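Kemeys bench builders > Two-arm cells > Wrist cable keeps pulling on left arm

ynyr_ll
Left arm on our cell drops out when the wrist rolls past 80 degrees. Right arm is fine. Same purple cable on both, same firmware. I have reseated the plug at the wrist 3 times. View from one wrist towards the other:

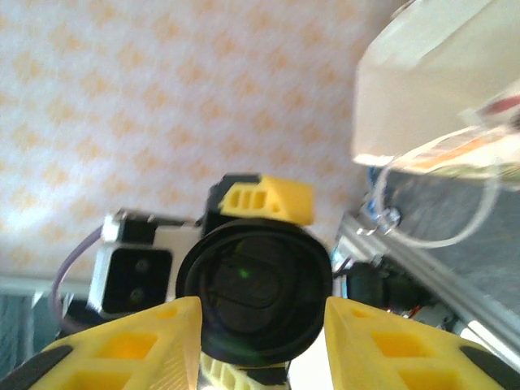 I would like to fix it without taking the arm off the rail, as it took me most of an evening to get both bases square. Has anyone changed the cable with the arm in place?

skivel_nia
Yes. Undo the two screws at the wrist end, leave the base alone. Check the slack first though. With no slack at full roll the plug takes all the load.

Osian S
Disagree with leaving the base alone. Mine failed at the base end and I wasted a new cable finding out. Swap left and right cables and see if the fault moves.

skivel_nia
Fair, but swapping means disturbing the good arm as well. I'd put a meter on it before that.

ynyr_ll
Swapped them in the end, sorry Nia. Fault moved to the right arm, so it's the cable. A new 500 mm one is on order from Trullilik. What loop do people leave?

Emlyn P
Big enough to clear the forearm at full roll. I run mine outside the arm, with no ties within 6 cm of the wrist. My notes page has the rest, pasted below.
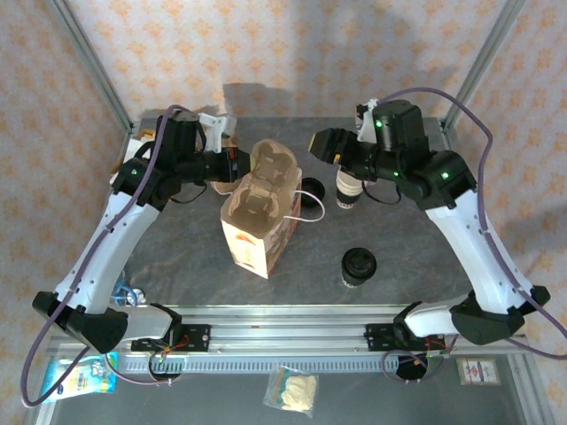

Kemeys, December

Cable on the outside, always. Tie it at the base only. Roll the wrist both ways by hand with the power off and watch the plug, then do the same with the arm stretched out.

Osian S
I'd still add a tie at the elbow. Base only lets it flap.

Emlyn P
Tried that, it wore through the jacket.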